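Starkmont Student Robotics Project – Workshop Notebook
Entry 14
Friday, afternoon session
Recorded by: Noman Awan
Reviewed by: Telmo Arroyo

Purpose

The session continued preparation for the tableware task of the Prendberg student competition. The team is required to operate both arms from one control station and to handle food items and dishes on a shared table. Work was limited to table layout, wrist camera checks and the approach to the plate.

Layout and wrist view

The cutting board, utensils and fruit were kept together as one group, with the bowls and tray placed separately. The wrist camera was checked first, as the Entry 13 labels had confused the gray cloth with the one beneath it. Both cloths are now to be labeled individually.

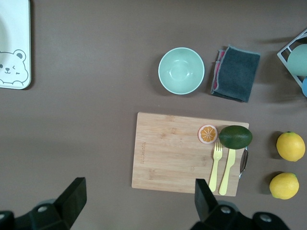

Wrist camera view with cutting board, yellow utensils and lemons.

The fork and knife lie close together and are the same color. Students labeling this group should mark the handles as well as the tips. The avocado touches the same area of the board as the knife blade and should be treated as a separate obstacle – the Carretero labeling sheet has no entry for this case at present.

Plate approach

Telmo Arroyo proposed a low, horizontal approach to the rim of the white plate, with the second arm held back near its base. The bread is to remain on the plate throughout. Approach height is stored in the Waltora settings file under position 5. Students are asked not to overwrite that position without an entry in this notebook. 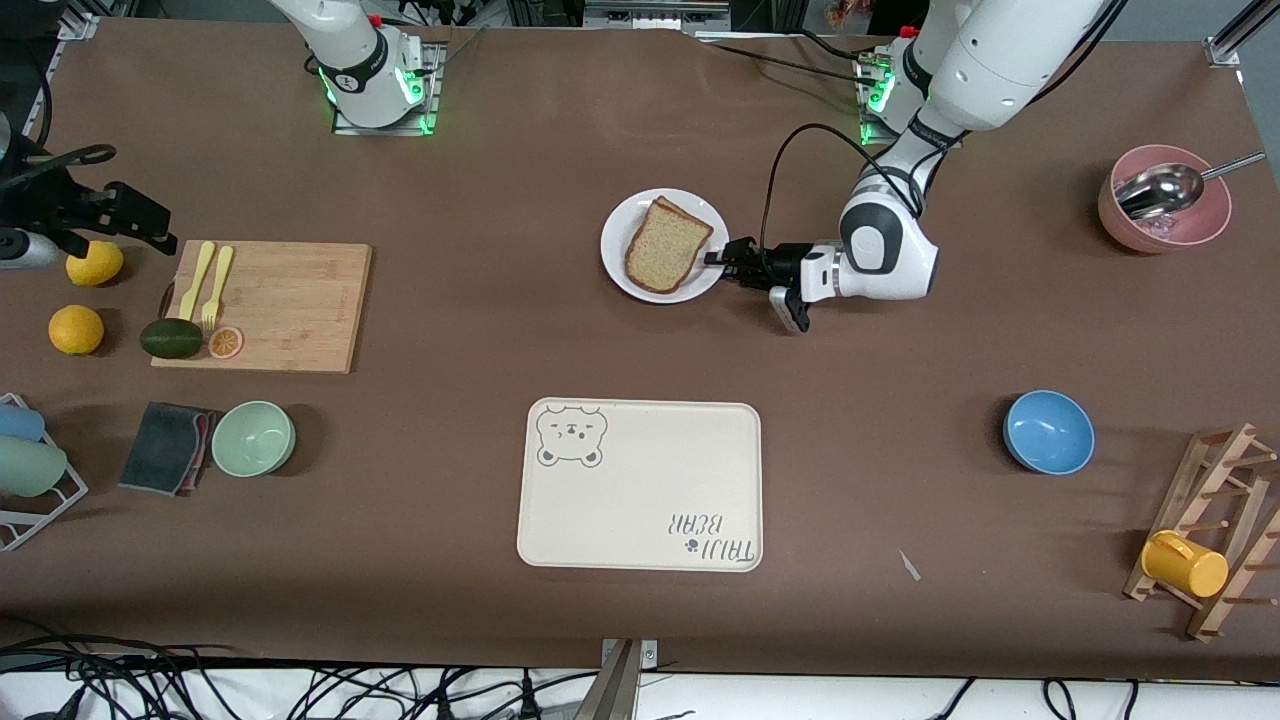

Open items

1. Add the second cloth to the label list.
2. Agree on one name for the bear tray. Two names are currently in use.
3. Secure the cables at the front of the table before the next session.
4. Copy the session files to folder 810 and confirm with N. Awan.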